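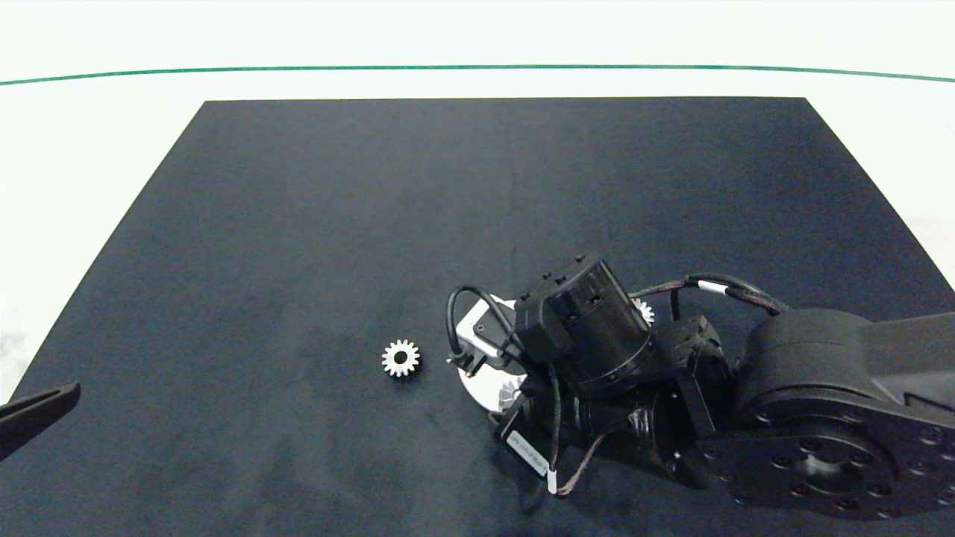 A small spur gear on the black mat, waiting for its post.

I've been going on about gears to anyone who'll stand still, so when word went round that the Mahuika people had put out a new version of their little gear plate, I had to write something. It's called the Skundine (no, I don't know how you say it either) and it's a bench exercise for anyone learning to put small mechanisms together. You get a plate, you get gears, you get posts to drop them on, and you'd be amazed how long that can keep a grown adult busy!

The old version came out in July and I liked it a lot, apart from the posts, which were a shade too tight. You'd have a gear nearly home and it would tip and jam, and then you were picking at it with a fingernail. Jarrah Bolger, who looks after the kits over at Ullwood, tells me the new posts have a slightly softer shoulder at the top so the gear finds its own way down. "It's a tiny change," Jarrah said, "but I've stopped hearing people swear."
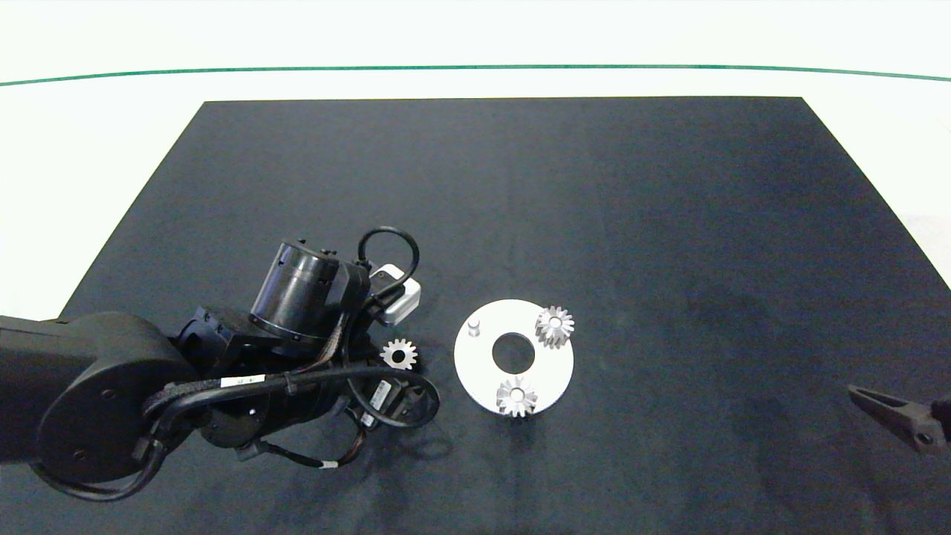 Getting your surface right matters more with these kits than you'd think. I did my first one on a bare kitchen worktop and spent half the evening on my knees by the fridge looking for a runaway gear. A mat sorts that out. I'd go for a black one on a white table, same as in this picture, and I'd want it big enough to cover most of the tabletop so there's room to spread everything out before you start. Mine is an old desk mat with a tea ring on it, and it does the job perfectly well.

The order you do things in is up to you, and the leaflet (all 7 pages of it, for a plate and a few gears) doesn't push you one way or the other. I like to put one gear on, give it a little turn, then bring the next one in and feel for the teeth. If they clash, lift, nudge it round by half a tooth and try again. Don't press. Pressing is how I bent a post on the July set, and I'm still cross about it.
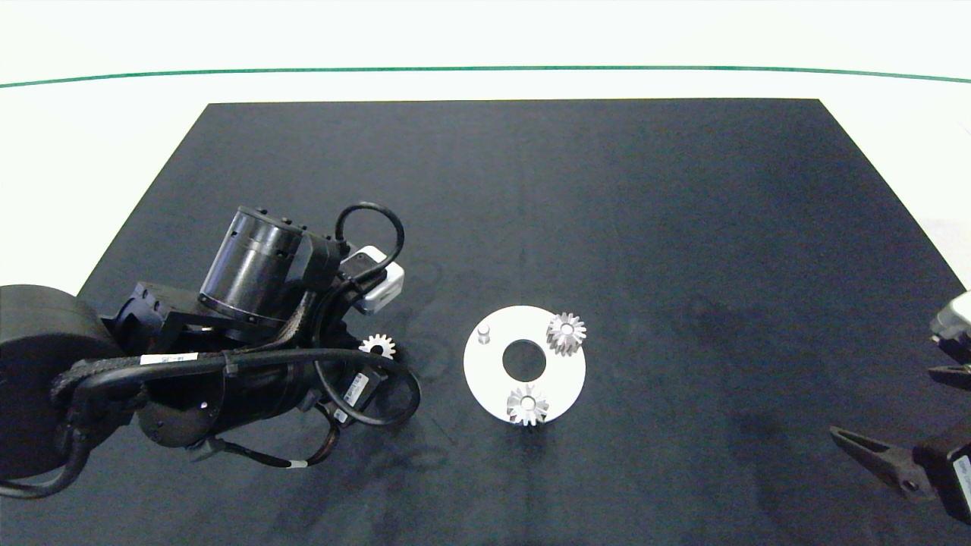 Two gears on the round white plate, with an empty peg at the upper left.

Jarrah has been timing people, which I think is a bit mean, but the results are fun. With the old posts the best run at Ullwood was 147 seconds. With the new ones it's down to 57, set by somebody called Zina who had never touched the kit before that afternoon and apparently went straight off for a sandwich. My own time is staying private, thank you.

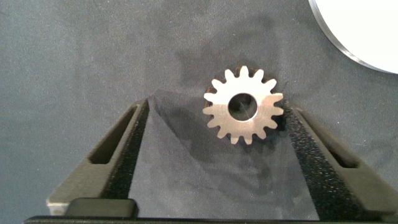
Can you use the new gears with the July plate?
They'll fit, as the bore hasn't changed, but you'll still have the tight posts to deal with, so it's worth swapping those over first.

Spare posts come in packs of two and Ullwood has plenty in the cupboard. Ask for Jarrah, and take your old plate along so you can check them before you leave.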